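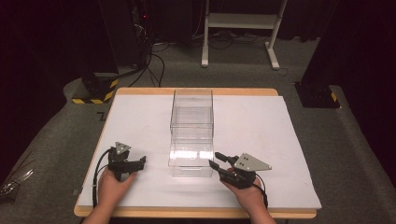 The clear drawer box on the sorting table, with the white sheet down.

I'd gone round to talk about cupboards. That was the plan, anyway, and I had a page of questions about cupboards, but we were barely through the door when she started telling me about her table and we didn't get back to cupboards until the tea had gone cold.

She runs a small home-sorting business called Curkine, mostly on her own, and she has strong feelings about where you do your tidying. "People do it on the floor," she said. "Or on the bed, which is worse, because then it's bedtime and you've got a heap of batteries and hair grips where you want to lie down, and it all goes back in the drawer in one armful."

So what should they do? "Clear a table. Put a white sheet over it. Start with one empty box."

I asked if the sheet was really needed (I was thinking of my own table, which has had worse things on it than drawer contents). She looked at me as though I'd asked whether soup needed a bowl.

"You can't see a clear box on a brown table! You can't see a pin, or a little screw, or the back of an earring. On white you can see the lot. And you stop when the sheet's full. I never tip out more than the sheet will hold."

Hers goes nearly to the edges and leaves a bit of the wooden rim showing, which she likes. The corner goes over on one side and she says she gave up straightening it years ago. 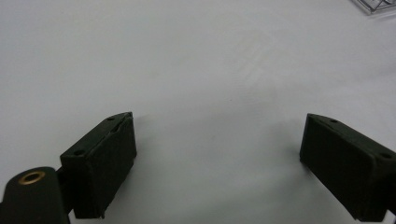

We moved on to the boxes themselves. I had assumed there would be a cupboard full of matching ones, all labelled, like you see in magazines. There isn't. She bought her first set from Rollevetti, a job lot of 50, when she was just starting out, and she still winces about it.

"I thought I'd need them all in the first month. I had them stacked up the stairs. My advice now is to buy 2. Live with them for a fortnight, see what you keep in them, then buy more if you still want to. Most people don't, you know. Most people want fewer things and a box that opens properly."

She's very keen on that last part. The kind she likes is clear all over, with a drawer at the front, so that you can get at what's inside without lifting a lid or unstacking anything. "If you have to move one box to get into another, you'll stop putting things away. You'll put them on top. Everybody does it, I do it."

I said I found clear boxes a bit unforgiving - you can see exactly how untidy you've been. She laughed at that.

"Well, yes! But you can also see the sticky tape. How many rolls of sticky tape have you bought because you couldn't find the first one?"

I didn't answer. She took that as an answer.

Her own worst drawer, she told me, was in the kitchen of the flat she had before this one. She once emptied it and wrote down every single thing, purely out of spite, and it came to 323 items. There were keys for a shed she no longer had and a great many of those small bags of spare buttons. There was also a manual for a Zodmont fan heater that she was sure she'd never owned.

"I kept the manual for another year," she said. "Just in case the heater showed up."

What came out of that drawer, apart from the buttons, was the way she works now. The empty box goes in the middle of the table first, before anything else. Then she brings over one drawer's worth, never a whole room's, and only the things that get used go in the box. Whatever is left on the sheet gets looked at again after a cup of tea.

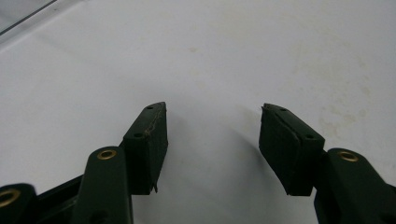 "The tea matters," she said. "You're kinder to yourself afterwards, and you're also a bit more ruthless. I can't explain it. Before tea I'll keep a dead torch. After tea it's gone."

I asked how she keeps the boxes clean, having noticed over the years that mine go cloudy and stay cloudy. Warm water, a drop of washing-up liquid and a soft cloth is all she uses. No scourers, and never the dishwasher - she lost a couple that way when they came out the shape of a saddle. She dries them with an old tea towel and leaves the drawers open overnight.

And the sheet? "Oh, that gets marks. I give it a wipe. It's a work surface, it's allowed."

She's moving the whole business to Salem in July, and she tells me the table is going too, though it will have to go in sideways. The cupboards she's leaving behind. I did finally ask my cupboard questions at that point, and she answered them all in one go while she was rinsing the mugs: take the doors off for a week, see what bothers you, and deal with that shelf first.

I've not touched my doors yet. I have put an old white sheet on the table, though, and there's one drawer waiting next to the kettle for the weekend.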